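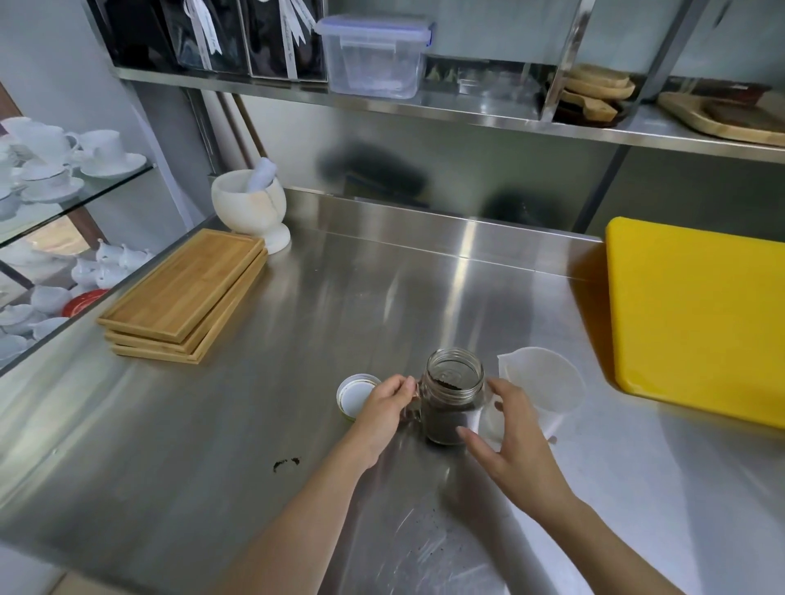 ## Demonstrating jar and lid tasks: bench notes

Notes for anyone recording kitchen tasks by hand or over the remote rig at Clenaven. Last revised August 26, 2021.

**Before recording**

- Wipe the counter between takes. Loose grounds or tea on stainless steel will show up in every later take.
- Set the lid down on the same side of the jar each time, inside facing up. A lid lying rim down is hard to pick up with a two-finger gripper.
- Brushed steel throws reflections. Dim the overhead light or move the work toward the front edge.
- Keep stacked trays and anything on a pedestal base out of the elbow path.

**By hand**

- Hold the jar by its handle with one hand and steady the glass with the other. Do not switch hands partway through a set.
- Spread the fingers and keep them off the rim. A covered rim hides the opening during the pour.
- Pause for one breath between reach, grasp and lift. The Lambrechts software splits a take at the pauses.

**By remote control**

- Clear glass is difficult to judge on a monitor. A strip of masking tape at the fill line helps.
- Close the gripper on the handle first, then bring the second arm in at low speed.
- Start threaded lids with a quarter turn backward until the thread drops, then turn forward. Cross-threaded takes are discarded.
- Limit a session to 12 takes. Grip accuracy falls off after that.

**Storage**

Label the folder with the task, the operator and the counter used. The Dullcombe set is full at 470 takes; new work goes under Ullness.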